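In praise of the messy bedroom

I have spent a good part of the last year thinking about other people's bedrooms, which sounds worse than it is. My work, for anyone who has kindly forgotten since the last time I wrote here, is gathering examples for a learning system: short recordings of a person picking something up, moving it and putting it down, done with a gripper held in the hand so that a robot may one day have a go at the same job. We collected 917 of these in June alone, and I have watched more of them than is good for anybody.

The argument I want to make is a small one, and I have been making it to my colleague Torquil Guthrie for so long that he now leaves the kettle on when he sees me coming. It is that we tidy up too much. When we ask people to record themselves at home, we send them a sheet of instructions, and the sheet (I wrote the first version, so I can be rude about it) used to say "clear the surface before you begin". People are obliging. They cleared the surface. They made the bed, put the laundry away, wiped down the table, and then very carefully moved a mug from left to right on what might as well have been a shop counter.

Torquil's side of it deserves a fair hearing. He says that a learner needs to see the plain version of a thing before the awkward one, the way you teach a child to catch with a big soft ball, and that if every example is full of clutter the poor machine cannot tell what the job was meant to be. I think he is right about the first few hundred. I think he is wrong about the next 4000. By then the plain version has been seen so often that another tidy table adds very little, and what is missing is everything a house is full of — crumpled sheets, charging cables, tins with the lid left somewhere else, jewellery that rolls.

Jewellery is a lovely case, by the way. A bangle looks like nothing at all to a person. You pick it up while talking to someone in the next room. But for two narrow fingers it is a nasty little puzzle, being mostly hole, and shiny, and thin enough that closing on it a shade too high or too low means closing on air.

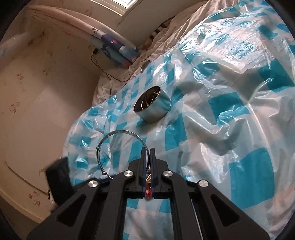
Yae Kikuchi, who looks after the people making our recordings and is far more patient than I am, put it to me in a way I have been borrowing ever since. She said that when you ask someone to tidy first, you are asking them to do the hard part of the job off camera. The sorting out, the deciding what matters and what can be ignored, the reaching past one thing to get at another: all of that is housework too, and we were throwing it away before pressing record.

So the sheet has changed. It now asks people to leave the room as they found it and to do 3 tries of each job, including the ones that go wrong. I fought hard for the wrong ones. A dropped ring followed by a second reach is worth a good deal to me, and I would like to see far more of them kept. We still ask people to put away letters and anything else private, of course, and Yae goes through what comes in with that in mind.

Torquil has not given in, and he has asked for a separate pile of tidy recordings so that we can compare the two properly. I have agreed, with more grumbling than was needed. In the meantime, if you are making recordings for us or for anyone else, please leave the bed as it is.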